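Pranomus Automation Safety
12/17/21

1/ Today we are publishing version 2 of our good practice guide for hand-guided demonstration work. It covers sessions in which a person performs a task with hand-held grippers so that a robot may later be taught the same task. The guide replaces the July text in full.

2/ The first version was written with one site in mind. Our Rutherford and Mestmont sites now follow the same rules, and partners on the Cendora project have agreed to do so as well. Several clauses have been reworded for that reason. The clause numbers have not changed.

3/ Clause 1, the work surface. Tables are to be covered with a plain, pale sheet, laid flat and free of folds. The sheet is to be changed when it is marked or torn. Printed or patterned cloths are not permitted, including for trial runs.

4/ Clause 2, the items. Everyday packaged goods remain the recommended starting point: bags, pouches, small boxes, open containers. Every session should include at least one soft package and one rigid one. Goods past their date may be used, provided that they are sealed and clearly kept apart from anything meant for eating.

5/ We have been asked whether empty packaging is acceptable. It is not. An empty bag behaves differently in the jaws from a full one, and the record would teach the wrong grip.

6/ Clause 3, cables. This clause drew the most comments during the review. Cables from hand-held grippers must have enough slack for the full reach of both arms, and must leave the table on the operator's side or at the outer edges. No cable may cross the middle of the work surface while a task is being recorded.

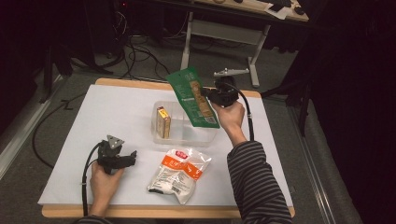
7/ Floor cables are dealt with separately, in clause 4. They should be kept out of any route on which people walk, and fixed down where a route cannot be moved. The person in charge of the session checks the floor before the first recording and again after every break.

8/ Clause 5, the operator. Sleeves should be close-fitting at the wrist. Rings, bracelets and watches are to be taken off. Long hair is to be tied back. Operators may work seated or standing, but should not change from one to the other during a single task.

9/ Clause 6, working time. No operator is to record for more than 30 minutes without a break away from the table. This limit applies to everyone, including experienced staff and visitors who ask to continue. Holding a gripper in each hand is tiring for the wrists and shoulders, and operators do not always notice this until later in the day.

10/ Clause 7, movement. Both hands should move at a steady, natural pace. A hand that is not needed should be held still, with its gripper open and clear of the items. Operators should not use a gripper to push, sweep or tap an item unless the task sheet asks for it.

11/ Clause 8, mistakes. A dropped or missed item is to be logged and the recording kept. Operators must not be asked to repeat a task simply to produce a tidier record. Supervisors at both sites have been reminded of this in writing.

12/ Clause 9, privacy. Faces, name badges, post and personal telephones must be kept out of view of every camera. Where a recording has captured any of these, it is to be set aside on the same day and reported to the site lead – it must not be edited locally.

13/ Clause 10, records. Each session needs a completed sheet giving the site, the task, the items used, the start and end times and any faults found. We reviewed 4000 recordings while preparing this version. The most common gap was a missing end time, so the sheet now has a separate box for it.

14/ Sites have until the end of July to meet the guide in full. Clauses 3, 4 and 6 concern the safety and welfare of staff and apply from today.

15/ Printed copies will be sent to Rutherford and Mestmont with the new session sheets. Partners should ask their usual contact at Pranomus for the text. Please destroy copies of the earlier version once the new one has been received.

16/ Comments on the wording may be sent to the same contact at any time, quoting the clause number. Replies will be given in writing.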